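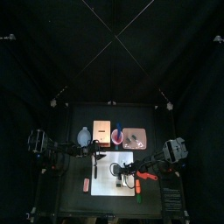 COLLEGE NEWS | Learning Resources

Study desks to follow a single layout from April

2024-02-09
By Vilja Tuominen, Learning Resources Office
20 shares | 3 comments

Wetik College will adopt a single layout for the small items kept on its shared study desks. The new arrangement will apply in the Jevum Reading Room and in the adjoining group study area from the first week of the summer timetable in April, and will be extended to the evening classrooms once the spring stock check has been completed.

Under the layout, containers stand in a row along the far side of the desk and the writing board lies flat in front of them, near the centre. A set will normally consist of a flask, a box, a cup, a shallow tray and a white board with one marker. The colours need not match. Existing items such as the pink translucent cups and trays and the copper-coloured boxes will remain in use, and no department is being asked to replace equipment that is still sound.

The decision follows a review of desk equipment carried out over the winter by Idrisa Mwakyusa, Head of Learning Resources. The review recorded 1385 small items issued to shared desks at the beginning of the academic year. At the end of the autumn term, 1153 of these were found in the room to which they had been issued. Most of the remainder were markers, and a good number have since been recovered from lecture rooms, lockers and the lost property shelf at the Didis Street entrance.

"The loss of stock was smaller than we had expected," said Mr Mwakyusa. "The greater difficulty was that students arriving at a desk could not tell whether the set was complete. A tray might be under a pile of handouts, or a cup might have been moved to the window sill. Staff were replacing things that were still in the room."

The review also considered the time spent on preparing desks at the end of the day. Evening staff had been working from three separate instruction sheets, written in different years, and the sheets did not agree on where the board should be placed. One required it to be stood upright behind the containers, where it was often knocked down. All three sheets are withdrawn with immediate effect and should be removed from the backs of cupboard doors.

Arrangements for users

Students and visitors may move items freely while they are working. Before leaving, they are asked to return the containers to the far side of the desk, lay the board flat and place the marker on it with its cap on. Small loose objects should go in the tray. Pens, sticks and other long items belong in the cup, with nothing wet to be left in it.

Flasks should be returned to the row empty. Drinks continue to be permitted in the group study area only, and the existing rules on hot food are unchanged. Boxes may be used for cards, clips and similar materials but should not be used to store personal belongings overnight. Anything of value found in a box will be handed in at the main desk and entered in the lost property book.

Boards should be wiped before the desk is given up. Dry cloths will be provided at the end of each row of desks and changed on a regular basis. Users are reminded that only the markers supplied with the sets are suitable for the boards. Several boards were withdrawn during the autumn after permanent ink had been used on them, and attempts to clean them with kitchen products left the surface too cloudy to write on.

A short trial of the layout was held in the Reading Room before the winter break, on 20 desks. Maya Nseir, who supervises the evening service, reported that closing duties were completed earlier on each night of the trial and that the number of requests for replacement markers fell. Some students had asked for the board to be placed to one side so that a laptop could be opened in the middle of the desk. The layout has been kept as first proposed, and users with laptops may set the board on top of the row or hand it to the desk staff while they work.

Ms Nseir added that left-handed students had raised the position of the marker, which was placed on the left part of the board in some of the trial sets and on the right in others. Either position is acceptable.

Departments and evening classes

Heads of department who keep their own sets are invited to follow the same arrangement, although they are not required to do so. Those wishing to exchange surplus containers should write to Hadi Farah in the stores office, giving the type of item and the room in which it is held. Stores is particularly short of shallow trays and has more cups than it can use. Items with cracks or sharp edges should be disposed of locally and reported afterwards, so that the record can be corrected.

Evening tutors will receive a printed card showing the order of the items. The order from left to right is flask, box, cup and tray. Tutors who teach in more than one room need keep only one card. Further copies may be had from the main desk, and a large-print version is available on request.

Victor Rotich, the student representative for the Reading Room, welcomed the change but asked that it be applied with some patience during the examination period. "People are tired by the time they pack up," he said. "A note left on the desk is fine. We would not want to see anyone lose their booking over a cup." The Learning Resources Office has confirmed that no penalties are attached to the new layout and that booking rights will not be affected.

The position will be looked at again when the next stock record is taken. Comments on the layout may be left in the book at the Reading Room desk or sent to the Learning Resources Office by internal post. The Reading Room will close one hour early on the evening before the change so that the desks can be set out, and books due for return on that day may be placed in the box by the Didis Street entrance.

Contact the Learning Resources Office | © Wetik College | Back to top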